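Workshop Tips: Looking After a Two-Arm Tabletop Cell

Contents
Before you switch on
Table and frame
Cables
Grippers
Resetting the place setting
Once a month

Most of these came out of a year with the Kiltley bench, the one we use for table-setting runs. They should carry over to any pair of small arms bolted to an extrusion frame. Send additions to Huia Goodwin.

Before you switch on

Put a hand on each arm's base mount and push sideways. If it moves at all, stop and tighten the bolts. Do the left arm first, then the right, and always in that order so you don't lose track of which one you did.

Check that both arms are parked clear of each other. The arms go limp when power is cut, so hold the forearm with your free hand if you have to shut down in mid-reach.

Table and frame

Butcher block moves with the weather. Ours swelled enough in January to bind against the frame on one side, and the left arm started landing 3 mm off. We planed that side and left a gap. A business card should slide between wood and frame all the way along.

Oil the top lightly and wipe it down after 24 hours. Too much oil and paper cups pick it up on the bottom, then slide when a finger touches them.

Crumbs and screws collect in the extrusion slots. A stiff paintbrush gets them out faster than a vacuum.

Cables

Leave slack at the wrist. The cable at the gripper needs a loop big enough for a full turn of the last joint, and that loop will sometimes lie out over the table. Before a run, move the arm by hand to the lowest pose it will use and look at where the loop goes. If it can catch a cup or the rim of a tray, turn the loop a little at the clamp and try again.
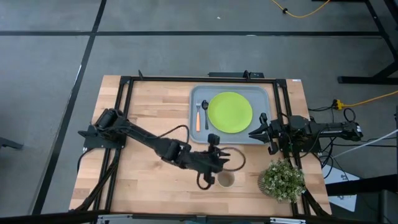
Grippers

1. Wipe the finger pads with a damp cloth. Alcohol hardened our first set, so we stopped using it.

2. Close the fingers on a strip of paper and pull. It should drag evenly on both sides.

3. Check the screws on the bracket above the fingers. They are short and they back out - a drop of medium threadlocker fixed ours.

4. Open and close 100 times with nothing in the grip, then feel the motor housing. Warm is fine. If you can't keep a finger on it, call Arsalan.

Resetting the place setting

Tray first, then plate, then fork and spoon, cup last. Pencil marks on the wood are easier to live with than tape, which lifts at the corners.

Use a fresh paper cup whenever the rim gets soft. Crushed rims cost us most of a Wednesday before Diệp Ung swapped the cup and the fault went away.

Once a month

Unplug everything, including the extension cord, and run a cloth down each cable feeling for nicks. Write the date on the sheet by the bench. Spare pads are in the Maltileck box, bin 109.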